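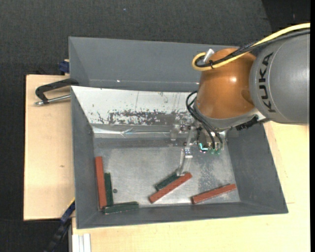

Visit report: open day at the Sivness Household Panel, Gillholm

The Sivness Household Panel is a longitudinal survey of income, work and residence. It is run from the Palamarchuk Building in Gillholm by the Clorora Institute and opens its offices to outside users once a year, in June. I attended because our group uses the public release file for work on commuting and wages, and because the codebook leaves several questions open. These notes cover the sessions in the order I attended them. Readers who want only the material on weights should skip to that section.

Arrival and general arrangement

Registration opened at 9 a.m. on the ground floor. Visitors were split into two groups, one starting with sampling and the other with data access. I was in the sampling group. The handout packet contained the current questionnaire, a one-page map of the survey area and a form for requesting restricted variables. The form is newer than the version on the website and asks for a storage plan at the first stage, where the old one asked for it at the second.

Sampling

The active sample is 2,168 households in 123 towns and townships. The sampling unit is the address, but the unit followed over time is the person. When someone leaves a sampled household, the panel tries to follow that person to the new address, and everyone living there becomes eligible for interview as long as the original member stays. This rule explains a feature of the public file that has confused our group more than once: new adults appear with no childhood record, then vanish a few waves later without being coded as refusals. They are coded as "co-resident ended," a status that the public release merges into "out of scope."

Towns were stratified by population and by share of employment in the largest local employer. The second stratum was added at the last redesign. Staff said the original design had missed most of the one-employer towns, and that income changes after a plant closing were badly estimated as a result. The older waves have not been reweighted for this. Comparisons across the redesign should therefore use the bridging weight, or be limited to towns present in both designs.

Fieldwork

The full questionnaire has 320 items, but routing means that no respondent is asked all of them. A retired person living alone takes the shortest path. The longest goes to a self-employed parent who moved since the previous wave.

Interviews are conducted by phone, with a home visit as the fallback. A web version was tested and is held in reserve. The difficulty was with the income module: web respondents rounded more heavily and were more likely to give take-home pay when gross pay was requested. Interviewers catch the second error by asking whether taxes have been taken out yet. The web form asked the same question, but on a later screen, and most respondents did not go back to correct the first answer.

We were shown the call scheduling screen with test records loaded. Each case has a contact history, a preferred time of day and a flag for language. Cases are released to interviewers in small batches so that hard-to-reach addresses are worked early. I asked whether the number of attempts is available to outside users. It is, as a restricted variable, and it would be useful to anyone modeling nonresponse.

Coding of occupations and industries

This was the most detailed session. Open-text job descriptions are coded twice by separate coders, and disagreements go to a third. An automatic matcher proposes a code first, and the first coder sees the proposal while the second does not. The overnight batch handles up to 2,000 descriptions. The matcher does well on jobs with a licensed title, such as nurse or electrician. It does poorly on "manager," "operator" and "assistant," where the industry answer is needed to settle the occupation.

Coders worked through several practice cases with us. One was a respondent who described the job as "line lead" and the employer as "food." Our group split between production supervisor and food service supervisor. The panel's rule is to assign the less specific parent code when the text does not settle the matter, and to set a flag. The flag is in the public file under the name of the module, which is why I had never found it. Users who count job changes by comparing occupation codes across waves should drop flagged cases first. A move from a parent code to one of its own child codes will otherwise be counted as a job change.

Weights

Three weights are supplied: cross-sectional, longitudinal and bridging. The longitudinal weight is defined only for persons interviewed in every wave since entry. A person who misses one wave and returns has a zero longitudinal weight from then on, even though the interviews continue. The staff are considering a second longitudinal weight that would allow a single gap, but no release date was given.

For studies of parents and children, the advice was to use the child's weight in the outcome year and to include parental education as a control. The panel does not produce a pair weight. I would have liked more on this, as the session ran short of time and the written guidance is a single paragraph.

Data access

Town identifiers are available only in the secure room on the second floor or through an approved remote session. Output is checked by hand before release. Tables with small cells are returned, and so are regression outputs with a town dummy for any town below the threshold. Users are asked to submit one clean log per request. Several visitors reported delays, and the staff traced most of these to logs containing intermediate listings.

Remote sessions run the same software versions as the secure room, with no outside connection. Packages must be requested in advance by exact version number.

Practical notes

The Palamarchuk Building is a short walk from Gillholm station, and parking is limited to permit holders until 4 p.m. Both groups finished by 3:30 p.m. Slides are sent to registered visitors on request. The restricted-variable form can be filed at any time, and applications using the old version will be accepted until the next release of the public file.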